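Shiny things, stained things and the table they live on

By Hjørdis Grønli
Filed under: Cleaning, Desks and worktables

I have a worktable in the back room. It's where I mend things, write letters to the council and put down mugs. Over the years I have worked out how to keep it fit for use, mostly by letting it get unfit first. These are the notes.

Start at the top

Dust falls. I know this and still used to wipe the table first and the lamp second, then stand there looking at the table. Lamp first, then shelf edge, then whatever is standing about, then the surface.

Switch the lamp off at the wall and let it cool while you put the kettle on. A glossy shade wants a barely damp cloth and a dry one straight after. If it's greasy (mine hangs within range of the frying pan, it's a small house) put one drop of washing-up liquid in a bowl of warm water. One drop. The second drop is what leaves the smears you then spend the afternoon chasing. Keep the wet cloth well away from the bulb holder and the switch.

Paper and fabric shades are another matter. Use a clean, dry paintbrush, the wide soft sort you bought for varnishing and never varnished with.

Springs, coils and bendy necks

Whoever put a coil on a lamp had somebody else to do the dusting. A cloth goes round the outside and pushes the fluff further in. What works is an old toothbrush, dry, turned slowly along the groove so that it follows the coil down. For the bits it won't reach, wrap a scrap of thin cotton over the end of a flat wooden stick, the ice lolly kind, and run that round.

Don't oil a coil unless it squeaks. Oil and dust make a grey putty, and I have had to pick it out of a Stellum desk lamp with a pin.

Chrome

Chrome is easy to clean and impossible to have looking clean. It shows you the window, the ceiling, your own chin from below and every fingerprint since August.

Breathe on it and buff with a dry cotton cloth. That deals with fingerprints. For water spots, a little white vinegar on the cloth, then plain water, then dry it at once. For little rust freckles, crumple a bit of kitchen foil, dip it in water and rub very lightly. Try it underneath first. If the chrome is flaking, stop, and turn the flaky side to the wall.

My neighbour swears by Vekis paste and lent me a tin of it. It did a lovely job and took the whole evening. I gave the tin back.

The mug question

Mugs breed on worktables. Mine get used for tea, then for tea again, then for screws, and at some point one goes back to being for tea without a proper wash in between. I can't recommend it.

Brown rings come off with bicarbonate of soda and just enough water to make a paste. Rub with a fingertip or a soft cloth, wait ten minutes, rub again, rinse. Wire wool will shift them faster and will also shift the shine, after which the tea stains get in quicker than ever and you have a hobby.

Dark specks are worth a closer look before you scrub. Some are tea, and they come off. Some are in the glaze and were there when you bought it; run a fingernail over them and if it glides, leave them be. I spent a good part of one winter trying to clean a mug that was meant to be speckled. If the nail catches, it may be a chip, and a chipped mug is a pen pot from that day on.

Check the handle as well. Hold the mug by it over something soft and give it a gentle wobble. Glued handles are fine for pens and not for anything that has come off the boil.

Sticks

Save your lolly sticks. Wash them, dry them on the windowsill and keep them in a jar, where they will look like the start of a school project. They stir glue, spread filler, scrape candle wax off a table without scratching it and prop a sash window that won't stay up. I had 28 in the jar at last count and felt quite rich. Then I mended a drawer and a picture rail in the same week and was down to 16.

Throw away any that have had strong glue on them. They look fine afterwards, and then you stir the paint with one.

Something to work on

Keep a flat offcut of board or stout cardboard to put under messy jobs. Cardboard is free and soaks up spills, which is good until it soaks one right through to the table. Wood lasts, but wipe the underside before you put it down, as one bit of grit under there will draw a fine long scratch every time you lean on it.

The table itself

Dark tops show dust. Pale tops show tea. I have owned both and would now like one the colour of dusty tea.

For a dark painted top, use a microfibre cloth wrung out hard and wipe in straight lines from back to front. Circles leave circles. Lift things as you go. I know we all wipe round the lamp, and we all have a perfect disc of old dust under it to show for it. If the base is heavy, stick a circle of felt underneath so it doesn't mark the paint when it gets shoved. Makhubela's on the corner sells felt by the sheet and the man will cut it for you if you bring the lamp, though you do have to carry a lamp through town.

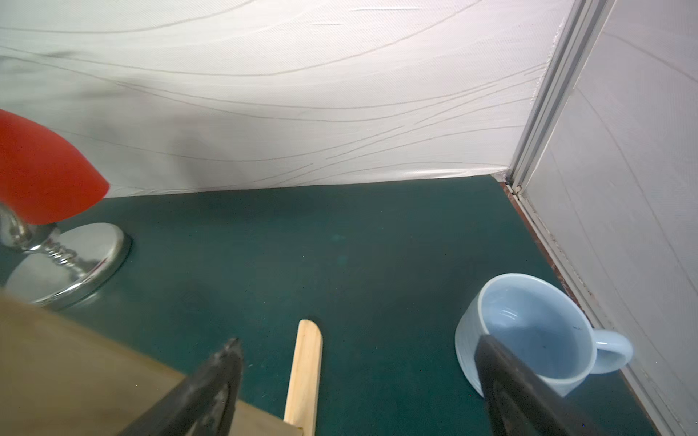
Washing-up on a worktable should be kept well apart from everything else on it, and I say so as someone who has poured cold tea over a phone bill. Empty the mug first. If it must lie on its side, like the pale blue one on the right with its handle to one side, give it a clear patch of table and let nothing lean on it. Across on the left is the sort of round chrome base that mirrors whatever is near it, with a coiled neck above to keep your toothbrush busy, and a board overlapping the front of it. Slide a board like that out before you start polishing, or the vinegar will find it. The stick can go back in the jar.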